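Wednesday, plate and towel task, Cullport bench

Carrying on from the last entry. The target from Gulyás is still 3000 demonstrations and I still can't find anyone who will tell me why. Igor Šimko says it's what the last task got, and the last task got 3000 because somebody typed it into the planning sheet in January. Fine. I'll collect them, but I'm writing my doubts down as I go so I can point at them later.

Setup is the usual. White table, gray-blue cloth hung behind it, one steel plate, one towel. Instruction string is "wipe the plate with the towel". Teleop through Inell, recording through Clindell, both on the versions we froze before the break. Wrist view and table view saved together.

Wrist view first, as it's the one I trust least. The plate is bare metal with a brushed finish and throws back bright streaks. A policy could easily learn "go to the bright streak" and look clever until someone switches a lamp. I asked for a matte plate two weeks ago and was told that steel is more realistic. Maybe so. I'd still like to have both and compare.

The other thing is how much of this view the fingers take up. With the tips over the plate near the rim, a good part of the lower right of it is gone, and the towel is only a bit of dark fuzz off to the side. If the model is meant to decide from this camera where the towel is, good luck to it.
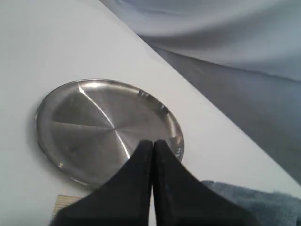 Rules for operators, revised

1. Start every episode with the towel dropped, never placed. People place it. They place it in the same spot with the same fold and then we wonder why the policy only works on that fold.

2. No second grasp unless the first one has clearly failed. Half the recordings I opened have a little nervous re-grip in them that does nothing, and the model will copy it faithfully.

3. Mark failures as failures. A towel dragged next to the plate is not a wipe. I don't care how it makes the daily total look.

4. If you stop to think, stop the recording too. Long pauses with the arm hanging still got us the "freezing" behavior on the drawer task, or so I believe. Igor disagrees and blames the action chunk length. We haven't tested either.

Review of the existing set

Clindell reports 3091 episodes on disk for this task, which would mean we're done and I can go home. We're not done. That total includes aborted starts, calibration runs, and everything recorded under the old instruction string. I pulled 101 at random and watched them one by one with coffee. I'm not going to put a pass rate on it yet, as I changed my mind on what counts as a wipe partway through and would have to redo the first batch. What I can say is that the variety is poor. Plate on the left, towel on the right, over and over, with the arm coming in from the right.

Grasping is where it gets ugly. The towel is thick and bunches up, and the gripper goes down into the pile hoping to come back with something. From the table view you can see it pressing into the cloth but you can't see what it has hold of.
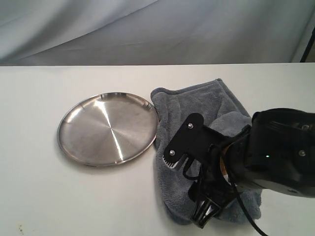 Gripper width might tell us more, but a thick fold and two thin ones give nearly the same reading, so I wouldn't build a success label on it. Igor wants to train an automatic grasp classifier on the table view. I said that if I can't judge it by eye from that camera, I don't see what labels he is going to train on. He said the lift tells you. True enough, but then just label from the lift and skip the classifier.

Cable: the loose loop near the gripper needs a look before the next session. I don't want it lying over the towel when the arm lifts. Clip it to the arm if there's slack to do it.

To do
Swap plate and towel sides for the next block of recordings.
Ask again for the matte plate.
Clean the specks off the table, or decide to leave them and stop bringing it up.
Filter the old instruction string out of the count.
Train on a third of the data and on all of it, same seed – if the curves sit on top of each other I'm taking that to Gulyás and we can talk about 3000 again.

Igor has the bench until four. I have it after that, provided the Inell license server stays up.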